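Shelf picking notebook, Fairweather branch
December, started 09:40

Carrying on from the last entry. The plan for this block is to get the grasp planner to stop treating every cylinder as the same cylinder, and to find out why the place action hangs at the end when the controller has already reported "at goal". Running Stekareck's motion server on the lab build, perception node from Ronus, our own task layer on top. No changes to firmware.

State at the start: the shape fitter gives a radius, a height and an axis for each item. The planner takes the axis, samples grasps round it and throws away anything where the fingers come within 18 mm of a neighbour. This works for crisp canisters on an open shelf. It does badly with short items near the lip, where most of the samples end up with the wrist going through the shelf edge and the solver spends its whole budget rejecting them. 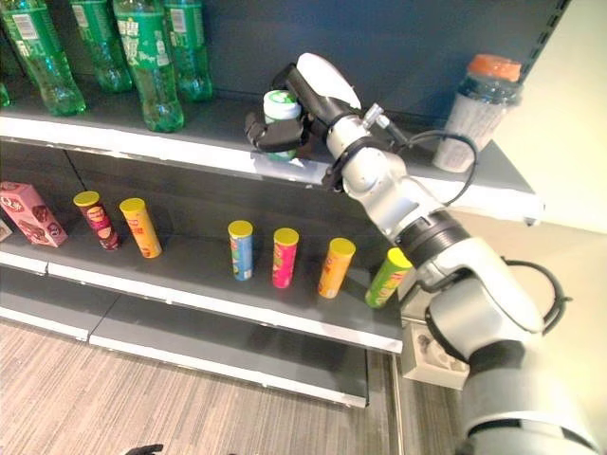
The rejection order was the first thing I changed. Until now we did the full inverse kinematics for each sample and then the collision check, which is backwards for short items. I moved a cheap test in front: project the wrist volume on to the plane of the shelf lip and drop the sample if they overlap. With the small green and white container held just above the front edge of the top shelf, the wrist has to come in from below and to the right, and the lip test leaves that family of approaches alone while cutting nearly everything from above. The planner used to generate 1,582 candidates for an item like this. It now passes 105 to the solver. I haven't touched the sampling density, only the order of the checks.

Side effect: the lip plane has to be right. It comes from the shelf model in the site file, and the site file is only as good as the last time somebody ran the registration. I added a check at start-up that fits the visible front edge and compares it with the model, and refuses to plan if they disagree. It refused twice before lunch. Both times rerunning the registration cleared it.

Cable model. The planner knows nothing about the cable at the wrist. I have put in a fat capsule as a stand-in, attached to the last link. It's crude and it will cost us some good grasps near tall bottles, but it is better than having no model at all. To be replaced when the tooling branch is merged.

13:15. Perception.

The tracker keeps object IDs by position and colour histogram. When an item changes pose between two looks, the tracker kills the old ID and makes a new one, and the task layer then has a goal that refers to something that no longer exists. That explains the "target lost" aborts in the Pisesville logs, which I had put down to lighting.

Items lying down are the worst case. The fitter has a prior for vertical axes, left over from the first demo, and it is strong enough to pull a horizontal can towards upright until the residual gets too large and the fit is dropped altogether. Then there's no object, only an unlabelled blob in the occupancy grid, and the planner dutifully avoids the thing it is meant to pick up.
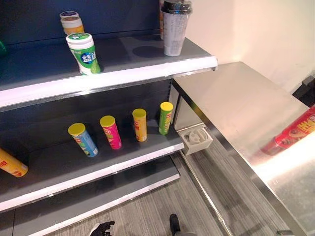
A comment came in on the merge request while I was writing this up, asking whether it would be simpler to drop the vertical prior completely and let the fitter choose between two hypotheses, standing and lying, scored separately. It also asked whether the support surface should be part of the score, so that a can on a counter and a can on a shelf are handled by the same code with a different plane.

Yes to both. I tried the two-hypothesis version on the recorded clouds and it is cleaner than what I had. Each hypothesis gets its own residual, the contact condition is either "base on plane" or "side on plane", and the lower score wins if the margin is big enough. If the margin is too small we ask for another view. The extra look costs 800 ms, which I can live with. Items that lean are still a problem, as neither contact condition holds. For the moment they go to "ask again" and then to "skip".

The ID handling is also changed. An ID now survives a change of pose if the fitted radius and height agree with the stored ones, and the task layer gets a "moved" event in place of "lost". Old behaviour is still there behind a flag for anyone replaying old logs.

15:50. Place action.

Found the hang. The release condition waits for wrist force to fall under a threshold, and the threshold was tuned with the object axis vertical. With a tilted object the load shows up on a different axis of the sensor, so the filtered value never gets under the line, and the action sits there until the watchdog fires. The controller really is at goal; the condition above it is the thing that's stuck.
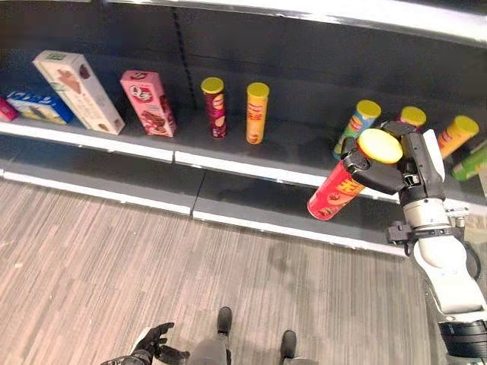 Photo: Stekareck / Fairweather shelf log

I rewrote the condition in the object frame. The hand pose and the grasp transform are both known at this point, so the force can be turned into the object's own axes before filtering. A canister tilted in the hand like the red one, lid up and to the right, then uses the same threshold as an upright one. The place planner also gets the tilt now and adds a rotation segment before the descent. Before this it assumed the object was already aligned and went straight down.

The rotation segment needs clearance on both sides. With canisters on the shelf to the left and right of the slot, the swept volume of the lid end is the thing to check. It's computed from the fitted height, so a bad height gives a bad sweep. I pad it by the fit residual for now.

Not done:
- compliance during the rotation segment is still the default set, too stiff
- finger closing for the multi-fingered hand uses the two-finger table with extra rows copied in, wants its own table
- the start-up lip check has no entry in the operator log, only in the console
- the lean case, see above

Branch is pushed. Config for the capsule is in the site file under tooling; set the radius to zero if you need the old behaviour for a comparison. Please don't retune the force threshold until the object-frame version has been replayed against the Pisesville logs, which I'll start before I leave and let run overnight.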